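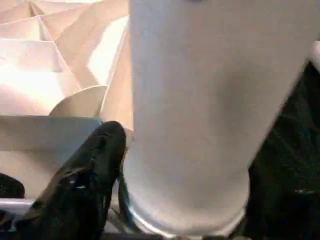 I spent Saturday at Wilwood watching people teach a robot arm by hand, and I came home less convinced than I went in. The plan is to record 1,153 grasps and feed them to a learning system called Saltus. Johannes Mahlangu told me the first 388 went fast. I bet they did, if most of them were the easy kind. A big pale thing between a black finger and a dark patch fills up the wrist camera, and past it there's hardly any room to learn where you are.
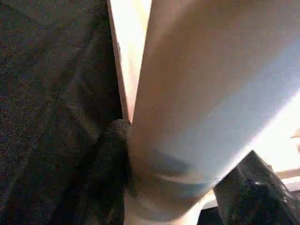
Does a bigger pile of examples make a better robot? It depends on how different they are from each other, and ten people with ten habits would teach it more than one patient operator with a script.

I also asked who throws out the bad takes. The operator does, at the end of the day, going by memory. I don't love that.
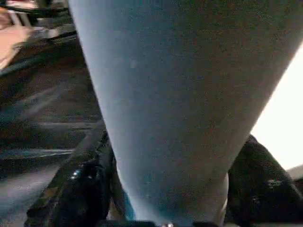
Banafsheh Heydari wrote back that I was being unfair, that 1,000 dull examples are what keeps the odd ones from wrecking the training. Maybe. I'd still like to see the rejects.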